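By Daryna Kravchuk
November

I have killed more roses than I care to admit, so I felt a certain kinship with the robot in Clistcombe. It was learning to handle flowers, and the people teaching it seemed a lot calmer than I would have been!

The project is called Gremar, and Genji Katayama has been running it long enough to have strong feelings about stems. His team's method is simple to say out loud. A person steers the arms through a job by hand, over and over, and the computer learns from the recordings (what the cameras saw, how the arms moved) until it can have a go by itself. So far they have 1822 recordings. I asked if he'd watched them all and he just laughed.

What's new is how they use the wrist camera. Most of the time the software leans on the wide view of the table, because that's how it knows where everything is. Once the gripper gets near a flower, though, the close view takes over, blur and all. They used to throw blurry footage away. Marta Tkachuk, who trains the models, got tired of that and left 310 smeary clips in one evening to see what would happen. The grasps got better, and she still sounds a bit surprised telling me about it (the paper has a longer explanation, with graphs).
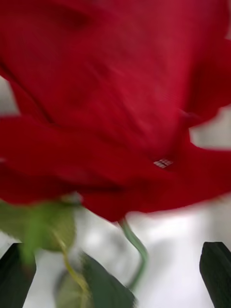
The rose as the wrist camera gets it, petals smeared and the two dark fingers down in the corners.

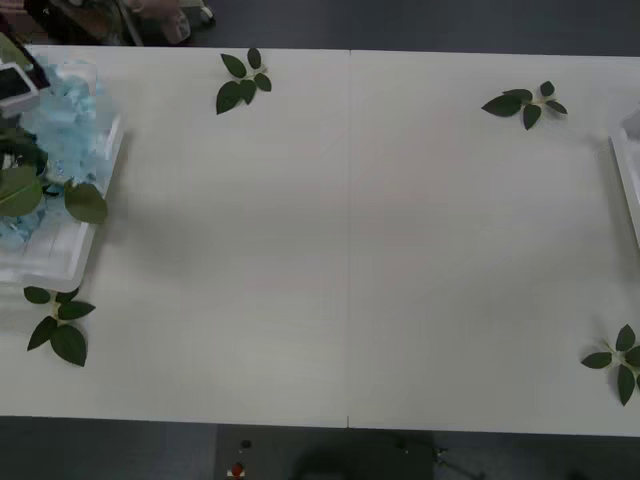 Leaves are the hard part

I went in assuming petals would be the big headache. Nope! Marta says leaves cause far more grief. A sprig can look wildly different depending on which way it's turned, and a stem that short doesn't give the fingers much to aim for. So the team spreads sprigs out over the white tabletop and starts from a new layout each time, hoping the model won't just memorize spots.

In the last round I heard about, it managed 11 clean pickups out of 15. Genji called that "fine for leaves" and went off to make tea. Next they want to try the same trick with herbs, and I've already offered up my basil, which was doomed anyway.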